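Buying the small stuff: how one cloth-folding project set its equipment budget
14/08/2022

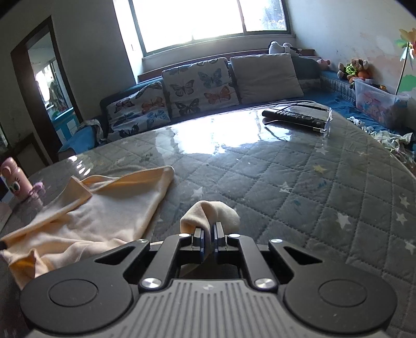 Hand-held gripper on a fold of peach cloth, at a living room table.

Pirjo Nurmi plans equipment purchases for Trellitz, a small group working on robots that handle household fabric. Her first budget had one big line in it, a robot arm. The second has mostly small ones.

"We had priced the arm and almost nothing else," she says. "Then we looked at what people would be using every day, and it was hand-held grippers."

The grippers are carried into homes and used on ordinary tables and sofas. Nurmi started with a quote from Wovik for six units and asked for it again at 12. The price per unit dropped, but she stayed with six and put the difference into spares.

"Fingertips wear. Pivots get loose. I order 50 pairs of tips at a time now and I don't think about it again until November."

Simão Caldeira runs the home sessions and had his own list. He wanted hard cases, spare memory cards and a second charger for each kit. The cases were cut from the first draft and went back in after a month.

"You're going up and down stairs with this stuff," he says. "A case costs less than a repair. I said that at the start - it's in the meeting notes."

Cloth has its own budget line, set at 300 dollars. Caldeira buys some of it by the yard and borrows the rest from the households. He prefers thin, plain fabric for the early sessions and leaves quilts and towels for later.

Travel was harder to estimate. Nurmi allowed for 100 home visits in the year, then added parking, which she had left out completely. The revised figure for travel came to 3231 dollars.

The arm is still in the plan. Trellitz has two offers, one from Sutcliffe and one from Burkent, and the Burkent offer includes installation. Nurmi wants a service contract in writing before she picks either.

Asked what she would tell another group starting out, she goes back to the spares. "Get the part numbers before you sign. We had to write to Wovik three times for ours."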